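Hadholm Household Oddments

About this collection

Welcome, and thank you for reading this far down the folder. Hadholm Household Oddments is a set of 337 pictures of the small things that gather in a home and never quite find a drawer of their own. Gladys Condori began it one December with a hairbrush and a box of her children's old toys, and it has been growing gently ever since.

What goes in the bin

Things are mixed on purpose. A brush may share the grey bin with a toy reptile, something blue and angular, or a round black piece that could pass for a wheel or a deep lid. We like them jumbled, as they would be at the bottom of a hall cupboard, and we don't turn them to show their best side.
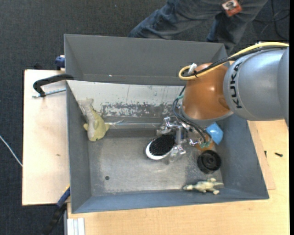
The names we use are the ones you would use at home, so a hairbrush is "hairbrush" and never "grooming item". Where Jairo Villca and Orathai Duangkaew couldn't agree on a name (this happened rather more often than any of us expected!), both are kept, with Jairo's first.

Folders

There are 7 folders, sorted by the room a thing would most likely live in. Bathroom and playroom are the fullest. The garage folder is still thin, and Damian Moser has promised us another 20 pictures for it.

Known gaps

See-through things are often named poorly, and small pale toys get missed. Corrections are very welcome; please send them to Cristian Espinoza at the Ovport office, with the folder name and picture number.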